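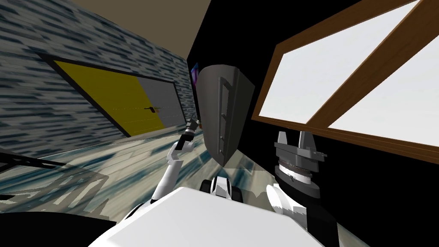 Two-armed robot in the simulated room, door and window behind. Rendered view, no hardware involved.

Simulation first: planning and budgeting questions for two-armed robots

These are the questions we get most often from sites that want a two-armed robot and have been told to start with a simulated one. The answers assume a single robot, a single room and a buyer who has to put a figure on a form before the end of the financial year. Last revised 2020-12-23.

Do we need to simulate before we buy?

Not for a fixed machine doing one job at a bench. For a two-armed robot that has to work in a room with doors, windows and furniture, yes. Reach problems are cheap to find in software and expensive to find after the floor has been drilled. Ongart ordered its arms before any room model existed and had to pay for a second mounting plate.

What does the simulation stage cost?

Mostly staff time. Allow 30 working days for one person to build the room, load the robot model and run the first set of reach tests. Add a workstation with a decent graphics card if you do not have one. Software licences vary too much to quote. Get a written price that states how many people may use it at once.

How detailed does the room have to be?

Dimensions matter. Appearance matters only if you plan to use camera pictures from the simulation. For reach and clearance work, plain or mottled surfaces on the walls and floor will do. Door handles, door widths, sill heights and anything that sticks out from a wall should be measured on site and entered to the nearest 5 mm. Do not take them from the architect's drawings.

If you do plan to use camera pictures, put the surface work on its own budget line. It will grow.

Why does the robot's own body fill so much of the view?

Because the viewpoint is set close to it. A white torso and two forearms take up a good part of the picture, and the floor nearest the robot is partly hidden. The same will apply to a real camera mounted in a similar place. Check this before you fix the number of cameras in the order - a second camera added later normally means new cabling and another calibration visit.

Should both grippers be the same?

Price them the same unless you have a task that says otherwise. Parallel-jaw grippers cover most handling work. Thin objects need narrow fingertips, wide ones need opening width, and it is common to want both. Spare fingertips are consumables. Put six sets in the first year's budget.

Can the simulated robot tell us whether it will open our doors?

It can tell you whether the gripper reaches the handle, and whether the forearm clears the door as it swings. It is a poor guide to how hard the robot must pull. Door closers, seals and worn hinges are rarely modelled well. Measure the force with a spring balance and compare it with the arm's rated payload at full stretch, not the headline payload on the front of the data sheet.

How much floor space should we reserve?

Use the simulated reach plus a margin agreed with whoever signs your risk assessment. Clinditley reserved the reach alone and lost a storage bay when the guarding went in. Remember the controller cabinet and the space needed to open it.

How many test runs are enough?

We ask for 108 runs per task with the start position varied each time. Fewer will do for comparing two room layouts. Keep the settings file with the results, or the runs cannot be repeated when the supplier disputes them.

What should be in the order that buyers usually leave out?

Delivery to the room and not to the kerb. Floor fixings. An emergency stop for each entrance. Training for two people. A copy of the robot model files in an open format, with joint limits that match the machine supplied. The last item costs nothing if asked for early.

When should we place the order?

Work back from the date you need it running. Kavby sent its order in October and the arms arrived after the electrical contractor had left. Get the power and network points in first.

Comments (4)

Kohei Sakamoto
Useful on the door question. Our reach tests passed and the real door still beat us - the closer was set far too stiff. Would add that the closer can often be adjusted, so ask the building people before paying for a bigger arm.

astolton_stores
Is the 30 days for someone who has done it before? Took us a good deal longer.

Eoin Keogh
@astolton_stores It assumes they know the software. Double it if they are learning as they go, and budget for a course.

mfw
We were charged 377 for the model files because we asked after delivery. Same files the supplier used for the demo. Ask early.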